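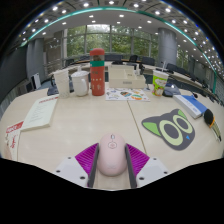

会议室桌上的浅粉色鼠标，右边是猫形鼠标垫。

2021年10月10日

萨拉萨尔（Salazar）市议会要改公交补贴的办法，这件事吵了一个夏天，到现在还没有吵完。上周雷万斯（Revance）电台做了一期专题，请了市政府交通处的负责人去谈，我从头听到尾，听完又把市里公布的征求意见汇总找出来看了一遍。两样东西放在一起看，差得有点远，所以写一篇记下来。

先说方案本身。萨拉萨尔的公交一直由库瓦奇（Kuvach）公司运营，市里按线路给补贴，线路亏多少，年底核算之后补多少，有上限。新的办法是改成按客流给钱，坐的人多，补得多，坐的人少，补得少，低于某个门槛的线路就不再补。市里的说法是这样能让公司有动力把车开好，也能让预算更容易控制。

按客流补贴在别的地方也有人用，道理上说得通。我自己并不反对改。旧办法的毛病大家都知道，车空着跑，亏损照报，市里照付，年底谁也说不清钱花在哪里。我有一段时间每天坐晚上那班车回家，经常只有我和司机，车上暖气开得很足，这种钱要说浪费，我也承认是浪费。

问题出在门槛定在哪里，还有门槛以下的线路怎么办。方案附件里写得很含糊，只说“由运营方与市政府另行协商”。北边去巴尔内蒂（Barnetti）的69路就是这样一条线。巴尔内蒂那一片老人多，没有诊所，看病要进城，69路是唯一的车。它的客流不可能高，住在那里的人总共就那么多。按新办法算，这条线基本拿不到补贴，公司没有义务亏本开，结果不用猜。

这就要说到电台那期节目。节目预告里写的是“公交补贴改革，听众关心的问题一次问清楚”，我是冲着这句话去听的。主持人开场先请嘉宾介绍方案，嘉宾讲了很长一段，讲现在的预算压力，讲上一届议会留下的合同有多糟糕，讲新办法能省下多少钱，可以拿去修路。主持人中间没有打断。讲完以后主持人问，那么市民什么时候能感受到变化？嘉宾又讲了一段，内容和前面差不多，多了一个关于手机购票的计划。

接下来是听众来电。整期节目只接了2个电话。一个问学生月票会不会涨价，答复是目前没有这个考虑。另一个问到偏远线路，我当时把音量调大了。嘉宾说，市政府高度重视每一位居民的出行需要，会和运营方保持沟通。主持人说好的，谢谢，然后进了广告。

我等着主持人追问一句“沟通之后如果公司还是不开呢”，没有等到。广告回来，话题已经换成修路。修路的部分谈得很具体，哪条街先修，哪条街后修，连铺什么材料都说了。同一个人，同一期节目，一件事能讲得这么细，另一件事只有一句“保持沟通”，听的人自然会有想法。

我不想把话说得太重。地方电台人手少，主持人一天要做几个节目，不可能对每个方案都熟。而且请官员上节目本来就不容易，问得太硬，下次人家不来了，这些我都理解。但是既然预告写了要问清楚，至少应该把附件翻一翻。附件不长，我读完没花多少工夫。里面那句“另行协商”就摆在那里，随便哪个读过的人都会想问协商的期限是什么，协商不成由谁来决定。

反对派也没有好到哪里去。他们在议会里的发言我看了文字记录，一大半在骂现任班子“背叛市民”，骂完了提出的要求是撤回方案、恢复原样。原样就是空车照跑、亏损照补，几年前他们自己执政的时候也抱怨过这笔开支。真正有用的意见是单独给偏远线路设一个保底，不和客流挂钩，钱从修路那一块里出一点。这个意见有议员提过，在记录里只有短短两行，没有人接着往下讨论，两边都忙着回到各自的稿子上去了。

再说征求意见的汇总。市里一共收到2983份书面意见，汇总报告写的是“多数受访者支持改革方向”。我去看原始问卷，相关的题目是这样问的：您是否支持更高效、更透明的公交补贴制度？换了我，我也会选支持。谁会反对更高效、更透明呢。问卷里没有一道题提到可能取消的线路，只在最后留了一个空白栏，让人写“其他建议”。

空白栏里写了什么，汇总报告用一段话带过，说“部分居民对个别线路的服务水平表示关注”。是多少居民，哪些线路，报告没有列。我给市政府的公开信箱写了信，问能不能看到空白栏的分类统计，目前收到的是自动回复，说会在规定期限内答复。答复来了我会再写。

所以现在的情形是，电台节目里说居民支持，依据是汇总报告；汇总报告说居民支持，依据是那道题。下个阶段议会表决的时候，我估计会有人站起来，把这两样一起引用一遍。整个过程每一步都合规，也都公开，可是巴尔内蒂的人想知道的那件事，明年69路还有没有，到现在没有一份文件写明白。

有朋友看了我之前那篇写停车费的文章，说我对市政府太苛刻，做事的人总会被挑毛病。我想过这个说法。我觉得改制度的人应该得到一些耐心，尤其是改一个确实不好的旧制度。可是耐心也需要有东西可以等。如果方案里写明，协商期多长，期间线路照开，协商不成由议会另行表决，我就没有多少话可说了，最多嫌它慢。现在它什么都没有写，要求大家先相信，再看结果，而看结果的时候车可能已经停了。停掉一条线很快，再开回来要重新招标、重新排班、重新找司机，这个顺序稍微了解一点的人都清楚。

库瓦奇公司到目前为止没有公开表态，只在网站上挂了一则短通知，说会配合市政府的安排。公司这样做很正常，它没有必要在价钱谈定之前先讲自己愿意亏多少。要讲清楚底线的应该是出钱的一方。

方案在10月底之前还可以提交补充意见，书面的，网上也可以交。我已经交了一份，写得比这篇短，只问了前面说的那两点：协商的期限，以及谈不成由谁决定。如果你也住在北边，或者家里有人要坐69路去看病，建议在空白栏里把线路号写清楚，不要只写“希望改善服务”，那样归类的时候很容易又变成“表示关注”。

电台那边我也留了言，建议他们下次请一位提保底方案的议员去谈。目前没有回音。那期节目的录音还在网站上，听众来电的部分在后半段，有兴趣的可以自己去听。

补充一点：上一篇停车费的文章里，我把夜间免费时段的开始时间写错了，有读者来信指出，已经改过来，谢谢。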